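Re: [kitchen-list] Jars with a stick in the lid: worth the shelf space?

Csenge Gál wrote:
> I've switched the syrup and the oil over to the Skolari jars, the ones
> with the rod hanging down from the lid. No drips on the counter, no
> spoon to wash, and the lid snaps shut so nothing gets in. I don't see
> why we'd keep buying squeeze bottles. Has anyone got a reason not to?

I have a few, Csenge, though I'll admit I haven't lived with one as long as you have.

First, the no drips claim. A rod that sits in syrup comes out with syrup on it, and the syrup goes where gravity sends it. If you hold it over the jar and count to 5 it mostly behaves. I don't believe anyone does that at breakfast. I tried the Ferraro version, same idea with a narrower mouth, and by the end of April there was a ring under it that took hot water and a scraper to shift.

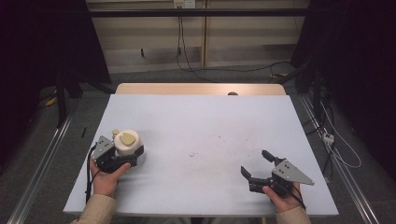

LIDS AND KNOBS

Lids are where these things go wrong. The pale one on the white table has a tan piece on top and a small knob at the side, and every extra part like that is another crevice to clean. Does the top piece come off? Does the knob? The Narkorora shop page doesn't say, and the answer I got when I wrote to them was a link back to the same page. I paid 19 for mine and would have liked to know before I got a toothpick out.

I'd also want to see a lid opened with one hand before I believed it could be. My own needs one hand on the jar and one on the top, and if the other hand is holding a pancake pan, that's no use to me. 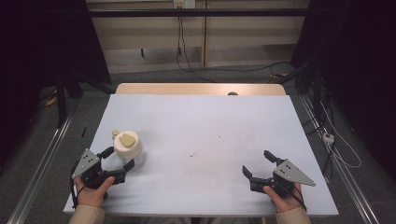
WHAT GOES IN IT

Csenge says oil and syrup. Syrup, maybe. With oil I'm doubtful. The rod carries very little, so greasing a pan takes 5 dips, and each dip is a chance to put crumbs back in the jar. A bottle with a pourer does it in one go. Honey I'd allow, if your kitchen is warm enough that it runs.

The part I do like is being able to see inside.
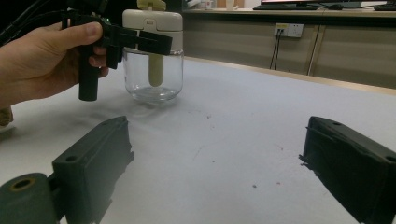

With clear glass you know when you're running low, and you can tell whether the rod still reaches. It stops well short of the bottom on this kind, so the last of whatever you've put in has to be poured or scraped out with the very spoon you were hoping to avoid. Try it when you're down to the last 2 spoonfuls and tell me how it went.

Clillton used to sell a plain jar with a plain lid and a separate dipper. Ugly, but it all went in the dishwasher. If anybody knows where to find one I'd take it over either of these.

Sigrun Haugen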